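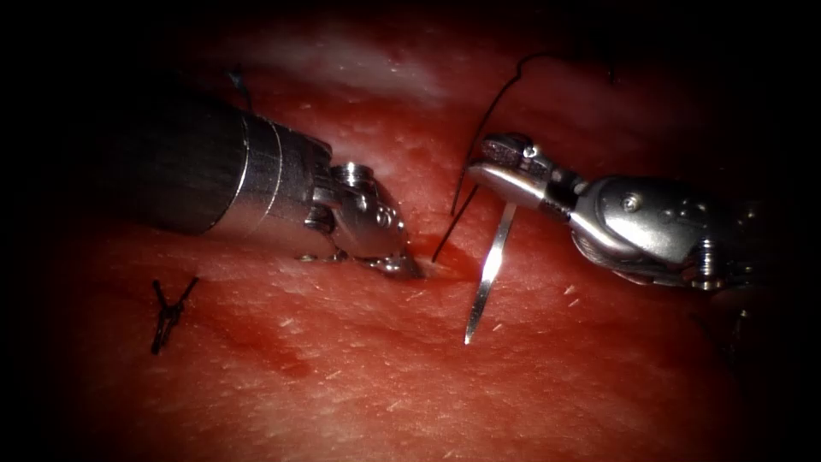 Keep the small hospitals open

The county board wants to close the surgical ward in Skikov and send everyone to Prarkon, 162 miles round trip by the only paved road. I think the board is wrong, and I think it will find that out in the first bad January.

The case for closing is simple. Skikov does fewer than 400 operations a year, and a ward that size loses money. I don't dispute the accounts. What they leave out is the cost to patients. A man who needs a hernia fixed will lose 2 days of pay instead of one. His wife will lose them too, if she does the driving. People who can't spare that will put it off, and some will come in later and sicker.
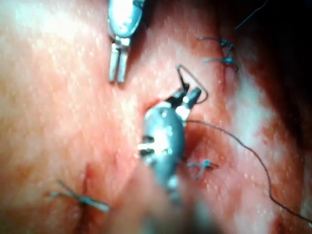

Stitches being placed with surgical instruments.

Supporters say the bus from Naciri will be extended. It has been promised before. The bus runs twice a day and stops when there is ice on the pass.

A better plan is already on paper. Keep routine surgery in Skikov, move the hard cases to Prarkon, and have surgeons rotate between them. The Jovadar valley has done this for years with roughly 100 staff. It isn't cheap – but a road full of sick people isn't cheap either.

The board votes next month. It should vote no.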